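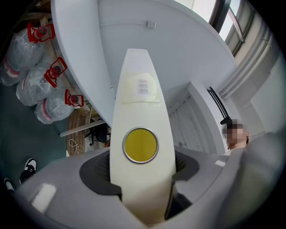 Figure 1. Curved white tabletop from its underside, with three water jugs in clear plastic on the floor and a window beyond.

3. Site and floor-level storage

3.1 The room

The Lanedeck site is a single open room with a mezzanine, in a converted building on the Arsenault block. The main floor measures 101 square meters. The area under the mezzanine was surveyed separately, as its lower ceiling and separate lighting affect both what is kept there and how easily it is found again. Furniture was treated as fixed if it had not been moved between the March walkthrough and the inventory, and as movable otherwise.

The inventory lists 463 items. Each was assigned to one of four height bands: floor, below work surface, work surface, and above shoulder. Items inside closed cabinets were entered under the band of the cabinet door. Clothing and bags brought in for the day were left out. Items sharing one wrapper were entered once, while items wrapped separately were entered separately. Under this rule the water jugs in Figure 1 make up three entries, each jug having its own clear plastic. They lie in a diagonal row on the floor and were coded as floor band, unsupported.

Large water containers are a known problem for height-band coding. They are seldom lifted onto a shelf, for obvious reasons of weight, and the floor is usually their working position as well as their storage position. We kept them in the floor band but marked them as heavy stock, so that they could be dropped from the reach analysis in Section 4 without changing the totals.

Undersides were coded as a separate surface class. Small fittings fixed beneath a tabletop, such as the white rectangular clip near the top center of Figure 1, do not appear in a plan drawing and are easily missed in a survey made at standing height. The Climeck protocol asks for a second pass at knee height for this reason. The rounded edge of the table also matters for the floor plan -- clearance was measured from the widest point of the curve, and the figure is therefore conservative elsewhere along the edge.

3.2 The mezzanine

The mezzanine divides the ceiling into two levels and supplies the main visual boundary in the room. Its edge carries a black metal railing of horizontal bars (Figure 2). We took the line of this railing, projected to the floor, as the border between the front and back zones.

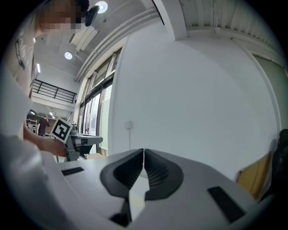 Figure 2. Mezzanine railing and ceiling lights, with metal shelving toward the back of the room.

Fittings were logged by type: recessed downlight, linear light, or other. The small lights under the mezzanine were assigned to the back zone, and those in the white ceiling overhead to the front zone. Metal shelving was coded by shelf, following Delleck practice, with the lowest shelf placed in the floor band if its surface was less than a hand's width from the ground.

People were present during the survey, and their positions were not recorded. Where a person stood in front of a shelf or cabinet, the coder returned to that unit later in the same session. Disagreements between the 2 coders were mostly about the limit between the floor band and the band above it, and were settled by measurement.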